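Tremanix bench arm – build notes and set-up

Section 5. Simulator set-up and first dry run

June 2020. Replaces the old sheet pinned by the pillar drill, bin that one.

Do this section before the arm gets mains power. You need the shop laptop, the Tremanix scene files and the three measurements you took in section 4 (base to bench edge, base to block, height of shoulder joint). If you skipped section 4 go back.

5.1 Load the scene

1. Plug the laptop in. The simulator eats the battery.

2. Open the simulator, then File, Open, and pick the bench scene. Not the one marked old.

3. Type in your own measurements, in millimetres. The boxes will take centimetres without complaining and you get an arm the size of a wardrobe.

4. Save under your own name. Leave the master copy alone please.

Note: colours in the scene are only there to tell parts apart. Nothing on the real arm is painted to match.

5.2 Set the view

The default view is miles back and no use for checking gaps. You want to be in close, low down, looking along the bench.

1. Set the view to Free.

2. Zoom in on the yellow cube till the big shapes start running off the sides of the window. Mine, with the cube over at the right and the magenta parts in front of it: 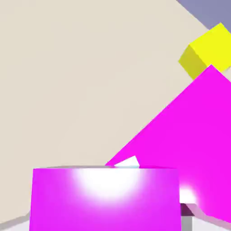
3. Orbit slowly with the middle button held down. Go all the way round once. Two parts that look like they touch from one side can be a hand's width apart from the other.

4. White glare on a flat face is the scene light. Turn Shine down to 2 if it hides an edge you need.

5. Store the view as Close. You'll come back to it in 5.4.

Caution: zooming in too far puts the view inside a part and it vanishes. The part is still there and will still count as a hit. Zoom out a notch before you go deleting anything.

5.3 Joint limits

1. Open the Joints tab. All sliders to zero.

2. Move each slider to its low end, then its high end, and watch for the red hit warning. One joint at a time.

3. If you get a warning, bring the slider back until it clears, then come back another 5 degrees. Write that number in the Limit box.

4. Shoulder first, elbow next, wrist last. Limits on the wrist change if you redo the shoulder so dont do it in a different order.

5. Press Apply. It doesn't save on its own.

Note: people using the Hilletti gearbox in place of the Bestetti one need to tick Reverse on the shoulder. Miss this and the arm drives down when you ask for up. Fine on a screen, less fine on a bench.

5.4 Dry run

1. Go back to the Close view.

2. Set Speed to 11 per cent. Faster and you won't see a near miss.

3. Press Run and keep your eyes on the gap between parts – not the numbers at the side.

4. Let it do the full cycle 3 times. Stop if the red warning comes up, even for a blink, and redo 5.3 for the joint it names.

5. Clean runs? Save again and export the limits to the memory stick.

Caution: a clean run here says nothing about cables. The scene has no cables in it. Walk the real arm through by hand with power off before section 6, and watch the loom at the elbow especialy.

5.5 If it goes wrong

Scene opens blank – view is pointing at nothing. Press Home.

Everything jerks about – close the browser. Laptop only has so much to give.

Cube drops through the bench – Solid is unticked on the bench. Tick it, reload.

Limits file won't load on the controller – Jayasinghe boards want the plain text export, the others take either.

Next: section 6, wiring the stop button. Takes about an hour, have the crimpers ready.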